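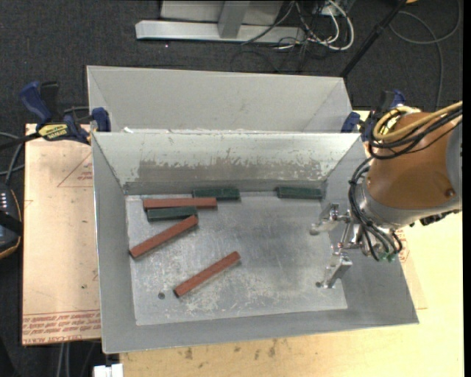

Drita Krasniqi asked that the blocks be sorted by color before anyone votes on lengths. Sadia Malik felt that sorting was a decision in itself and should have been on the agenda.

Item 2, the metal bin. Scratches on the floor noted. Mateja wants it repainted. Radomir pointed out that it would be scratched again by June. Both remarks minuted at the request of both speakers.

Item 3, block sizes. The reddish-brown ones are longer and narrower than the green, and Vidmar's price list has one price for either. Zorica to write to Vidmar. Budget stays at 635.

Item 4, name of the set. "Skarkar" carried, after 70 minutes. Drita abstained and asked what it meant. No reply recorded.

Next meeting at Jendside, room 11. Bring own chair.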